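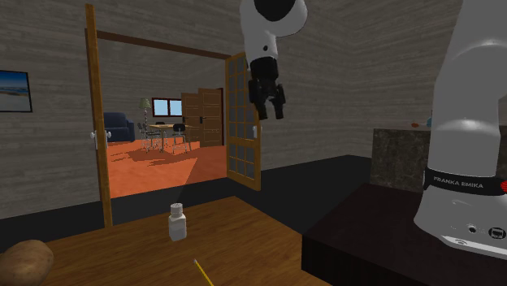
Figure 4. Simulated tabletop with a small white bottle and a FRANKA EMIKA arm.

4.2 Spacing errors after cast changes

The analysis in Section 4.1 treated each formation as fixed once it had been taught. In practice the line is seldom the same from one month to the next. Dancers are injured, leave the team, or are held out for grades, and the director must close the gap or fill it with an alternate. This section reports how spacing in kick and jazz routines changed after such substitutions, and whether the method used to re-teach the formation had any bearing on the result.

The sample consisted of 127 dancers on four high school teams, listed in Section 3.1 as Estero, Gellitz, Hladun and Breswood. All four teams perform at home football games in the fall and produce a stage show in the spring. Estero and Hladun re-teach formations from paper charts that are posted in the dance room and updated by an officer. Gellitz and Breswood re-teach on the floor, with the director placing each dancer by hand and the group holding the position for a full count of eight before moving on. We did not assign teams to these methods. They were in use before the study began, and the comparison should be read with that in mind.

A cast change was defined as any rehearsal at which the set of dancers in a routine differed from the set at the previous rehearsal of the same routine, provided that the difference was expected to last through the next performance. Single absences were excluded. Under this definition there were 19 cast changes during the spring period. They were unevenly spread, with most falling in the weeks after midterm grades were posted.

Spacing error was scored from the rehearsal diagrams described in Section 3.3. For each dancer in each formation, the scorer recorded the lateral distance from the charted mark and the distance from the charted row. The two values were kept separate throughout, as earlier work on marching groups has tended to combine them into a single figure, and this hides a difference that directors consider important. A dancer who is wide of her mark but on her row will often be corrected by her neighbors within a few counts. A dancer who is off her row usually is not, and the error travels down the line with the next transition.

Row error rose after nearly every cast change and returned to its earlier level within two rehearsals on the teams that re-taught on the floor. On the teams that used charts, row error returned to its earlier level more slowly, and in one Hladun routine it had not done so by the dress rehearsal. Lateral error behaved differently. It rose by a similar amount under both methods and fell at a similar rate. We found no evidence that the choice of method affected lateral error at any point in the season.

The position of the missing dancer mattered more than had been expected. When the change was made at the end of a line, the remaining dancers generally kept their marks and the formation was simply shorter on one side. When the change was made at or next to center, the whole line shifted, and dancers as far away as the ends showed increased error even though their charted marks had not moved. This pattern was clearest in kick routines, where the dancers are connected and physical contact carries the shift outward. In jazz and lyrical routines the effect was limited to the dancers immediately next to the gap.

Alternates were scored separately. An alternate who had learned the routine from the back row took her mark with lower error than one who had learned it from the side of the room, even when both had attended the same rehearsals. The likely cause is orientation. Dancers at the side of the room see the formation at an angle and must convert what they see into a front-facing view when they step in. The Breswood director moved all alternates to the back row partway through the spring, and row error for alternates on that team was lower afterward. The groups are too small for a formal test, and the Breswood alternates were by then also more experienced.

Transitions were a weaker point than held formations on every team. A dancer new to a position usually found her final mark, often by looking at the dancers on each side, but took a path that crossed or delayed someone else. Paths were drawn on the Estero charts and omitted from the Hladun charts. Estero had fewer path conflicts after cast changes, although its routines also contained fewer transitions per minute, and we were not able to separate the two factors with the data available.

Several limits apply. The diagrams were made from the front of the room, and depth is harder to judge from there than width, so row error may be understated for the back rows. Scorers knew which team they were scoring, as the dance rooms were familiar to them by the middle of the season. Stage and gym rehearsals were pooled, although a gym floor carries painted court lines that dancers are known to use as references. Gellitz rehearsed in the gym each Wednesday and in a smaller room on other days, and its scores from the gym were lower for row error and unchanged for lateral error. A correction for floor type was considered and not applied, given that two of the teams had no gym rehearsals during the spring period.

Costume and prop effects were outside the scope of the analysis. Dress rehearsals were retained, with the exception of routines using chairs or boxes, in which the prop itself serves as the mark and spacing error has a different meaning. Those routines are treated in Section 4.4.

4.3 Recall of formations after a break

Rehearsals stop on all four teams for the spring recess. The first rehearsal after the recess was scored using the same procedure, with the added step that no chart was posted and no verbal correction was given until the routine had been run once from beginning to end.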